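Flirkier to Play Two Nights in Driddale This April

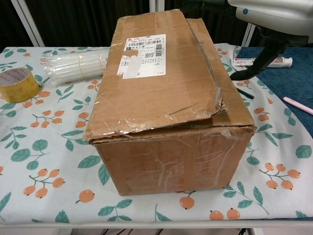 Indie pop duo Flirkier will play two shows at the Tarkari in Driddale this April, the band's first dates in the city since the release of their second album, "So."

The duo, made up of singer Zarmeena Marwat and guitarist Heriberto Ventura, confirmed the dates in a post to fans. Doors open at 7 p.m. both nights, with the music starting an hour later.

"We had one night on the calendar and kept getting messages asking for another," Marwat wrote. "So we asked the Tarkari, and they said yes."

The Tarkari holds 449 people for standing shows. For these concerts, 349 tickets per night will be sold online and the rest at the door. Fans can buy up to four each online.

"So" came out last fall and has 10 songs, 9 of them written by Marwat and Ventura together. The other one, "Long Porch," is a Ventura solo piece that the band has so far left out of its live sets. Ventura said it will be played in Driddale, though he would not say on which night.

"It took a while to work out how to do it with a drummer," he said. "On the record it's me and a borrowed organ. I like the new version more."

The two shows will have different set lists. The first night will cover the new album from start to finish, followed by a short encore. The second will lean on older material, including songs from the duo's first EP, which has been out of print for several years — a vinyl reissue is planned for the summer.

Marwat and Ventura started playing together in college and spent their early years as an opening act on the club circuit. Their song "Half a Mile" brought them a wider audience after it got steady play on college radio. They will be joined on stage in Driddale by a drummer and a bass player.

The opening act has not been named. A spokesperson for the venue said the lineup would be announced in March.

Both shows are open to all ages, but anyone under 16 must come with an adult. The balcony has a small number of seats, which go to ticket holders who need them and ask ahead of time. The Tarkari box office opens at noon on show days.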